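Cabinet doors, week nine

April 20, 2023

The club finished its second round of cabinet runs in simulation, so I am writing down where things stand before I forget the settings. Most of this is for whoever takes over the manipulation group next year. The rest is for Tormod Ljungberg, who asked for numbers and has so far received only opinions.

The task has not changed since February. The arm starts from a random pose in front of a kitchen cabinet, finds the knob, closes on it and pulls the door open past a set angle. We call the task Llanos, after the folder it was first saved in. The simulator side is called Ukadard and consists of a scene loader, a reset script and a logger. The policy is trained on demonstrations that club members record by driving the simulated arm with a game controller.

We now have 673 usable demonstrations. The first batch was bigger, but a lot of it was recorded before the time step was fixed. Those runs play back at the wrong speed, and resampling them produced a jitter in the wrist that the policy learned very faithfully. I moved them to the archive drive. Please do not put them back in the training set, even if the set looks small.

Results for this round: 400 evaluation episodes, fixed seeds, no human input after reset. An episode counts as a success if the door passes the target angle before the step limit. The policy completed 84 of them. That is a poor score, but the previous round used an easier reset and a looser success check, so the two should not be compared directly. I reran the old checkpoint under the new rules on a subset of the seeds and it opened nothing.

I went through the failed episodes by hand over a couple of evenings. They fall into two large groups and a remainder. In the first group the arm never reaches the door, usually after driving a joint into its limit. Those are dull and probably fixable in the reset script. In the second group the arm gets close to the knob and then does not grip it. Most of my time went there, using the wrist view.

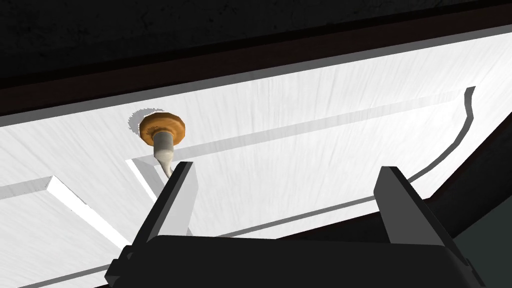

Wrist view in Ukadard, gripper open, left finger just short of the knob stem.

The position error in this group is small. What goes wrong is the relation between the knob and the opening of the gripper. For a good grasp the stem has to be between the fingers, with the cap clear of the fingertips. When one finger comes up next to the stem and the other is well off to the side over bare panel, closing does no good. The near finger either pushes on the stem or slides under the cap, depending on depth, and the door stays shut.

My first guess was the texture. The door is white with a faint painted grain, the grooves are thin and gray, and the knob cap is the only warm color on it. I thought the network might be centering on the cap and ignoring the fingers. I ran a short test with the cap recolored to match the door. The failures went up, as expected, but the sideways offset in the near misses kept the same sign. If the cap color were pulling the gripper over, I would expect the offset to scatter.

The second guess was the shadow of the cap. I turned shadows off in the renderer and repeated the same seeds. The change was too small to argue about.

The third guess is the one I currently believe. The demonstrations were recorded by people watching a side view on the monitor, while the policy gets only the wrist view. From the side, depth is easy to judge and lateral offset is hard. Our drivers therefore approach a little off center, notice late, and correct with a quick shuffle just before closing. The policy copies the approach well. The shuffle is short, different for every driver, and makes up very few samples in each run, so it mostly gets averaged away.

There are two ways to deal with it. One is to record a new set with the wrist view on the driver's monitor. The other is to weight the last part of each run more heavily in training. I tried the second first because it costs nothing but machine time. It helped on the round knobs and made the bar handles worse. I have kept the config in the repository under the name cliltis, with comments.

Recording again is slower. The controller mapping was written for the side view, and left and right feel wrong once you look through the wrist. I have a patch that rotates the stick axes into the gripper frame. It works until the wrist rolls past vertical, where it flips. If someone in the club enjoys quaternions, the branch is open.

Smaller items, in no order. The logger writes 1,893 lines per episode at the default setting, which fills the shared disk. Set it to errors only unless you are debugging. The contact settings on the knob were changed so the fingers no longer sink into it. The reset script now refuses to start if the door is already open, after I spent an evening admiring a success rate that came from doors left open by the previous episode.

The Clastton regional takes entries from simulation teams this year, and the rules allow any camera placement as long as it is fixed before scoring. I would enter with the wrist camera alone and take whatever score it gets. Tormod prefers adding a second camera at the base. We will run both on the same seeds and use the better one. The seed list is in the repository root. Leave it as it is until the entry is in.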